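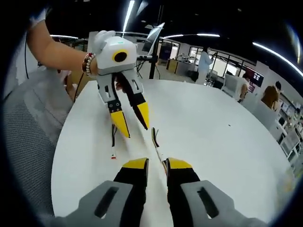

Hand-held grippers at the white table, thin stick between the near fingers.

We logged 33 demonstrations of the stick pickup by 4/23/22. Sneha Dixit and I traded off on the grippers, two per session. My approach angle drifts after the first dozen or so — hers doesn't. A stick this thin leaves little margin at the fingertips, so I discard any take where I regrasp. Next is the handover, right gripper to left, at a slower pace. Kanchan Shukla wants the timestamps checked first.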